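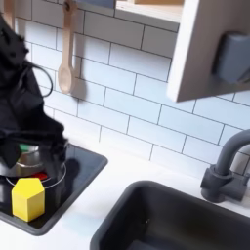 Prustlow, March

Short-side backtest, run 5. Universe is the small-cap list from Navcombe, 80 tickers after dropping anything with no borrow quote on the Tuesday file. Equal weight, monthly rebalance, dividends charged to the short leg.

Borrow fees now come from the Zeng table in place of the flat rate. Gross return unchanged, net is lower in every year. Most of the drag sits in the names with fees above 55 percent annualized. Capping entry at that level removes them but also removes the two best trades. Left the cap off for now, flag is in the config.

Row 1808 had a reverse split applied twice. Price jumped, position showed as stopped out. Fixed by hand — needs a proper check in the loader. Kanini Mushi has the split calendar and says the older Skullo export has the same fault, so do not use it for comparison.

ETF hedge leg still open. Expense ratio is in, tracking error is not. Long-only ETF baseline matches run 4 to the cent.

To do:
Rerun with forced buy-ins on recalled shares
Split check in loader
Ask Kanini for delisted names, current list has survivorship bias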